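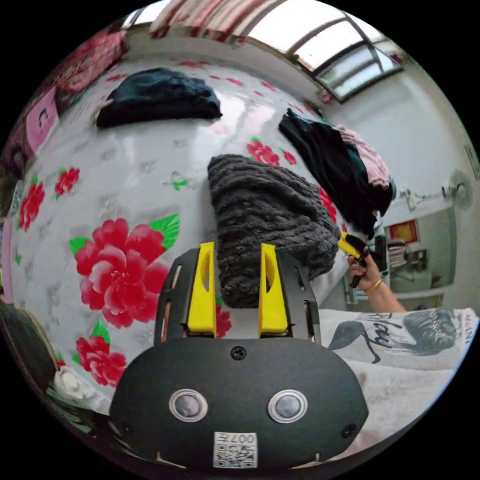 Dark gray ribbed knit on a flowered sheet

Search our help pages Type a question Go

Minja Dumplings – your questions

Where can I find you?
We have two kitchens, one in Farnitdale and one in Teltley. Farnitdale came first and is still the bigger of the pair, with 40 seats. Teltley has a long counter, a few stools and a takeout window that gets wonderfully busy at lunch!

Do I need to book?
Not for small groups. If there are more than six of you, please call the day before so we can push tables together.

What's in the vegan dumplings?
Cabbage, shiitake, tofu, ginger and a lot of scallion. Benvinda Mota came up with the filling and we love it so much that it now goes in the soup too.

Can I get gluten-free?
Rice bowls and most sides, yes. The wrappers are wheat, and everything is made in the same kitchen, so we can't recommend us to anyone with celiac disease.

Do you sell them frozen?
We do – bags of 17, pork or vegan, from either counter. Cook them straight from the freezer.

Is the packaging compostable?
The boxes and lids are. The little sauce cups aren't yet, so bring your own jar and we'll happily fill it.

Are you going to franchise?
We've had over 108 emails asking this, which is amazing! Neema Nzioka is putting together an information pack for people who'd like to run a Minja of their own. Leave your name at Farnitdale and she'll send it when it's ready.

Last updated: 20/12/2023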